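Chapter 4
Planning and Budgeting for a Handling Cell

What this chapter covers

Most first purchases of a robot go wrong on paper, months before anything is bolted down. The arm is chosen first because it is the part with a catalog page and a price. Everything else is then fitted into the money that is left. In this chapter we work in the other order. We start from the objects the cell has to handle, move on to the gripper and the space, and come to the arm near the end.

By the end of the chapter you should be able to write an object list, turn it into a set of gripper requirements, draw up a first budget with its running costs, and read a supplier's quotation closely enough to see what has been left out. Chapter 5 takes up safety and guarding, which has its own line in every budget here but is too large a subject to share a chapter.

Key terms: payload, stroke, fingertip pad, consumable, acceptance test, integration cost, total cost of ownership.

4.1 The Skekgate case

We will follow one purchase through the chapter. Skekgate is a mid-sized returns and repair business. Sports goods, kitchen goods and small tools come in by the crate, are checked, and go back out or go for parts. The work is done at benches by hand. In May the company set aside money for a single cell that would pick items out of a bin, turn them for inspection, and set them down in a tray.

Safta Vlad, the operations manager, was asked to prepare the plan. She had two quotations on her desk before she had written a single requirement. One came from Holness and one from Ardeleanu, and they could not be compared. Holness had priced an arm, a gripper and a controller. Ardeleanu had priced those three along with a stand, installation and training for two operators. The second figure was higher, and a reader in a hurry would have turned it down on the spot.

Vlad put both quotations in a drawer and went down to the benches with a notebook. Her first draft of the object list had 137 entries. She grouped them by how a hand would take hold of them, and that brought the list down to 30 groups. Those 30 groups became the first page of her specification, and both suppliers were asked to quote again against it.

4.2 Start with the object

An object list is a table. Each row is an object or a group of similar objects, and the columns hold what the gripper will need to know:

Weight, and where the weight sits along the object
Smallest and largest width at the place where it will be held
Surface: hard, soft, slick, tacky, ribbed
Whether marks from the gripper matter
What the object rests on before and after the move

The last two columns are the ones most often left blank. A steel wrench does not care how it is squeezed. A wrapped handle may. If the wrap is pinched or dragged, the item may lose value even though it was never dropped.

Rackets are a good object to reason about. The handle is narrow and fairly regular, so it is an easy thing to close on. The rest of the racket is long and light, and it reaches well past the fingers. A small twist at the grip becomes a wide swing at the far end. The planner has to allow for this in two places, in the width of the fingers and in the clear space around the cell.

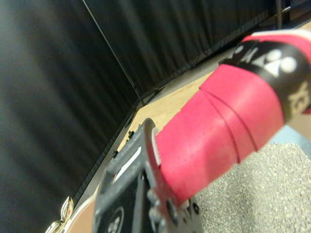
Badminton racket held by the pink-red wrapped part of its handle.
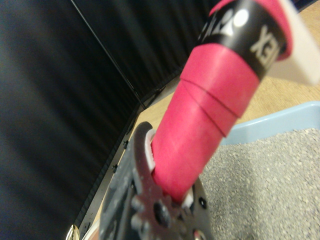 Write down the resting surface as carefully as the object. A flat table lets the fingers come in low. A rimmed tray takes away some of that approach, and a loose fill such as gravel changes the height of the surface every time it is disturbed. Dust and grit also find their way into moving parts, and a cell that works near them needs more cleaning hours in the budget.

4.3 From object list to gripper

Once the list is finished, the gripper can be described in four numbers: the widest opening needed, the narrowest width it must still hold, the heaviest object, and the highest force the most delicate object can take. Ask each supplier to confirm all four in writing.

The four numbers will sometimes pull against each other. A gripper that opens wide enough for a saucepan may close too coarsely for a pencil. There are three usual answers. You can buy a gripper with changeable fingers, buy two grippers and a tool changer, or take some objects off the list. The third answer costs the least and should be looked at first. Vlad removed 7 groups that together made up very little of the week's work, and the people at the benches kept handling them by hand.

Fingertip pads deserve their own line. A pad is a cheap part that wears out, and the cost that matters is the stopped cell while someone looks for a new one. Order spares with the gripper. Ask how the pads are fixed, how long a change takes, and whether the cell needs to be set up again afterward.

4.4 Space, backdrop and light

The floor plan should show the arm's full reach plus the length of the longest object it will carry. Planners regularly draw the first circle and forget the second.

If the cell uses cameras, the surroundings are part of the equipment. Plain dark curtains on a simple frame are a low-cost way to keep the background steady and hold back stray light. Price the frame, the fabric and the clips, and check local fire rules before choosing the fabric. Overhead lamps should be priced at the same time. Adding them later usually means paying an electrician twice.

4.5 The first budget

A first budget has two columns, one for what is paid once and one for what is paid every year.

Paid once: arm, gripper, controller, stand, cameras, curtains and lighting, guarding, delivery, installation, programming, training, acceptance test.

Paid every year: pads and other consumables, service contract, software licenses, power, cleaning, refresher training, and the staff hours spent tending the cell.

Fill in every line, even if the entry is zero. A zero shows that somebody thought about it. A blank does not.

When the new quotations reached Skekgate, a third had been added from Kekent, which supplied only used arms. Vlad set all three in the same two columns. The Holness offer had grown once the stand and training were written in, and it now stood close to Ardeleanu's. Kekent was cheapest in the first column and dearest in the second, mainly on account of the service contract.

4.6 Writing the acceptance test

The acceptance test belongs in the purchase order. It states which objects will be used, how many picks will be made, and what counts as a failure. Skekgate asked for 200 picks drawn from across the list, made on its own floor with its own stock. Drops counted as failures, and so did visible marks on any item listed as easily marked.

Final payment was tied to the result. Ardeleanu accepted this without changes. Holness asked to run the test at its own workshop, and Vlad said no. Section 4.7 sets out the scoring sheet she used to choose between the offers, and the exercises at the end of the chapter ask you to fill in one of your own.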